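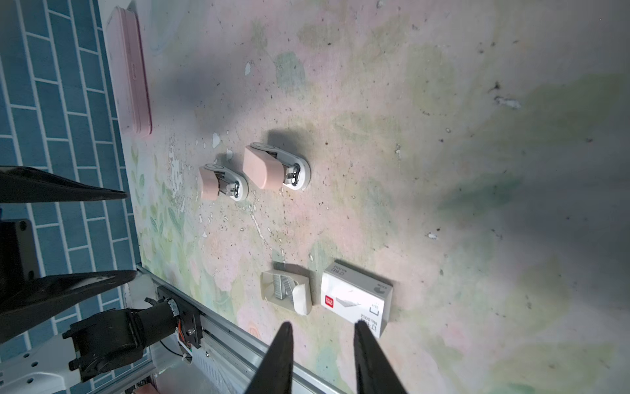 Two small staplers, refills and pencil case on the work table.

Staple legs fold sideways or fail to close on thick packets

Claltinside Community Help > Office and Paper > Fastening
Posted by jetham_copyroom
Status: open

I put together course packets for an adult education program in Jetham. Each packet is 7 sheets of 100 gsm paper, one staple in the top left corner. The May run was 1428 packets. On the last check I pulled 55 with a bad staple. The faults fall into two groups. In the larger group one leg goes through and closes and the other folds flat under the crown on the top sheet. In the smaller group both legs go through but stand straight out at the back, which catches on the next packet in the pile and scratches hands.

What I have tried so far:

Different staples. I was using a no-name box and moved to Cirnel mini staples. Fewer folded legs, same number of open ones.
Two people, two staplers. Same result with both.
Stapling on a folded towel to save the table top. It seemed to get worse, but I did not keep a tally.

Our previous paper was ordinary copy paper and gave no trouble at the same sheet count. I cannot change the paper for the next run, which goes out on a Friday. Is this a staple problem, a stapler problem or a technique problem? I would also like to know if there is a way to test before committing a full run.

Posted by benchpress_paper

Mostly a capacity problem. The sheet rating printed on a stapler package assumes ordinary copy paper. Heavier paper uses up that rating faster, so a stapler that was comfortably inside its limit on the old stock can be at or past it on the new one with no change in the sheet count. Mini staples are made of thin wire with short legs, and both properties count against you.

Treat the two faults separately.

One leg folded under the crown. The wire buckled before it got through. Usual causes are too much paper, a pressing force that is off center, or a worn driver blade that no longer pushes on the full width of the crown. Look at the crown of a failed staple under a lamp. If it is dented at one side only, the driver is worn or the arm has side play. If it is flat and even, look at the paper and at how the arm is being pressed.

Both legs through but open. The points reached the anvil and did not get turned over. Three things to check: leg length left over after the paper, anvil alignment, and the anvil setting if yours rotates. Many desk staplers have a second position that bends the legs outward for temporary pinning, and it is easy to knock the plate round while cleaning.

The towel is a mistake. The base has to sit on something that does not give. On a soft surface the base tips at the moment of closing, and the legs arrive beside the anvil grooves instead of in them. If you want to protect the table, use a sheet of hardboard or a thin cutting mat.
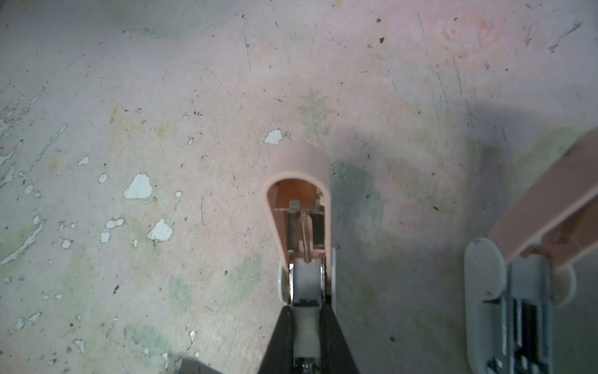

Coiled spring and white roller under a pink cover.

Springs deserve a look as well. In a stapler the spring behind the follower keeps the strip tight against the front of the magazine. When it is weak, the first staple sits slightly back from the driver slot and gets struck at an angle, and the result is the same one-sided fold you describe. To test it, load a half strip, open the stapler and push the follower back with a pencil. It should return smartly to the strip without sticking. Paper dust in the channel is the common reason for a slow return. Brush it out dry. Oil collects more dust and will mark the sheets.

For a test before the run, make up ten packets from the real stock, including any cover sheet. Staple them at a normal pace. Remove every staple and lay them out in order. If any of the ten is bent off line, stop there. A test done slowly and carefully tells you very little about how the thousandth packet will go.

For that volume I would borrow or buy a full-size stapler with standard staples and use the small ones for odd jobs. Match the staple to the size stated on the stapler itself. A longer leg in a magazine that was not built for it will jam or will not load at all.

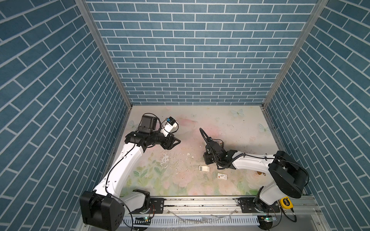
On spacing, keep the staple clear of the corner. Too near the edge and the sheets fan apart under the crown while the legs are still going in. Knock the packet up on its long edge, then its short edge, and hold it flat next to the stapler with your free hand. Set the staple at a slant across the corner so the pages turn without tearing.

Posted by motaung_prints

had this with card stock. press harder and faster. slow pressing is what bends them. also throw out the end bits of each strip, they always misfeed

Posted by quire_and_ream

I agree with the first reply on capacity and disagree with the second on pressing harder. Speed helps up to a point. Extra force on a small stapler twists the arm at the hinge, and after a few hundred packets you have a loose hinge pin and a worse fault than the one you started with. The heel of the hand, straight down over the driver, is enough force for any packet the tool can handle.

Some additions.

Grain and moisture affect this more than people expect. Paper stored in a cold room and brought into a warm one curls, and curled sheets act as a thicker stack. Leave the wrapped reams in the work room overnight.

Check the batch of staples. Strips are glued, and some glue is heavy enough that the driver has to shear it off before the staple moves. Snap one staple off a strip by hand. It should part cleanly with light pressure.

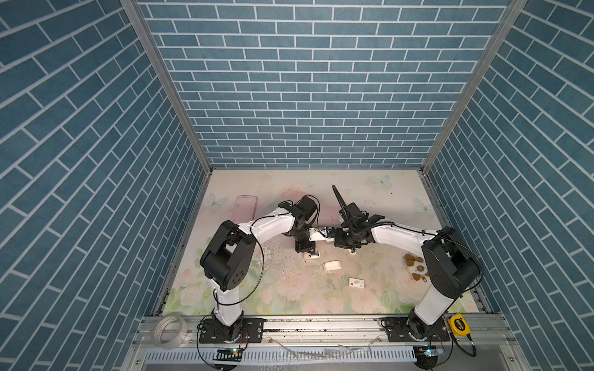 Rework is simple if you do it in the right order. Open the legs at the back first with a flat blade, then lift the crown from the front. Pulling straight up with a claw remover on heavy paper leaves a torn oval in the top sheet. Put the new staple slightly inside the old holes, never in them.

If the packets are going in envelopes, rotate every second one in the pile before boxing. All the staples in one corner makes the stack lean and puts the whole load on the open legs of whatever bad ones you missed.

Posted by jetham_copyroom

Towel removed, channel brushed out. The driver on the older stapler dents the crown on the left side only, so that one is retired. Ten test packets on the other: one folded leg, no open ones. I have asked the front office for their full-size stapler and will run the ten again with that before the Friday job.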